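Support ticket: Flornwood repair centre, Bench 2
Category: Automation / tool handling
Raised by: Bench supervisor
Status: Open, workaround in place

Reported issue
The bench arm is not returning precision screwdrivers to the technician's side at the end of a job. The arm stops with the gripper open and the Dobos controller shows "pick not confirmed". Technicians are required to acknowledge the message before work can continue. The fault has been logged 5 times in September, always on the afternoon shift.

Effect on staff
Since the arm was brought in, technicians no longer lay out or put away their own hand tools. Job times were reset on that basis. When the arm stops, the technician must leave the repair, clear the message and fetch the tool by hand. Staff have asked that this time not be counted against them.

Action taken by Wadent support
Controller restarted and gripper opening checked against the setup sheet. No fault found. The pick counter stood at 3,000 and the last service was at 500, so a service has been booked. Support also asked for details of the tool and the surface in use.

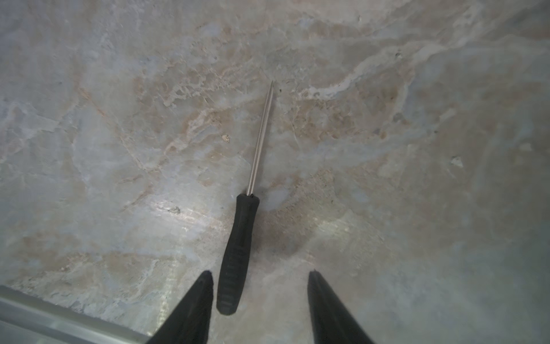 Does a technician need to be signed off before clearing a stopped arm?
Anyone rostered on the bench may clear the message from the controller. Reaching into the work area requires the arm to be paused first and the short safety module to be complete.

Response from site
The slim black-handled screwdriver is the tool most often named in the log. The polished stone top reflects light near the handle, and support has been asked whether glare could affect the pick check. Trullach, as supplier of the arm, has been sent the same question.

Interim instructions
Technicians on Bench 2 may put screwdrivers away by hand until further notice. Please enter each stop in the log with the time of day and the tool in use. Supervisors are to leave job times for this bench out of the shift report while the ticket is open.

Next step
Wadent to attend for the service and repeat the pick check during the afternoon shift.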